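### 4.2 Do repayment reminders reduce arrears?

Lenders often claim that a text message sent before the due date keeps small borrowers out of trouble. We doubt that our data can carry such a claim. Of the 938 loans in the Brernthorpe sample, 61 fell into arrears within the first term, and the lender chose which customers got reminders. Those customers had mostly repaid an earlier loan on time. A lower arrears rate among them tells us little about the messages.

The same caution applies to loans secured on goods. Pawn agreements at Hosholm, where jewellery is the usual pledge (Figure 4), showed fewer missed payments than unsecured loans. De Haan reads this as proof that borrowers budget better when they stand to lose something. It may equally mean that people who own something worth pledging have more to fall back on.

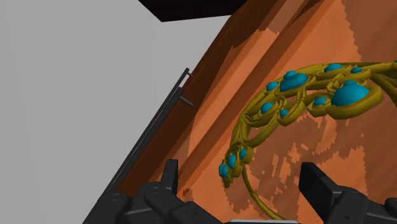
**Figure 4.** Tiara with turquoise-blue stones.

Rianne Wouters, commenting on an earlier draft, objected that we were asking too much of the records, and that a lender with 2 branches could hardly be expected to hand out reminders by lottery. We accept the practical point. It does not make the comparison any sounder, and the lender's own leaflet quotes the result without a word about how customers were picked.

We also could not check what "arrears" meant from one branch to the next. One set of records counted a payment as missed on the day after it was due; the other appears to have allowed a few days' grace, though the staff we asked gave differing answers. Until the two are put on the same footing, we would not use the figures to set policy on reminders.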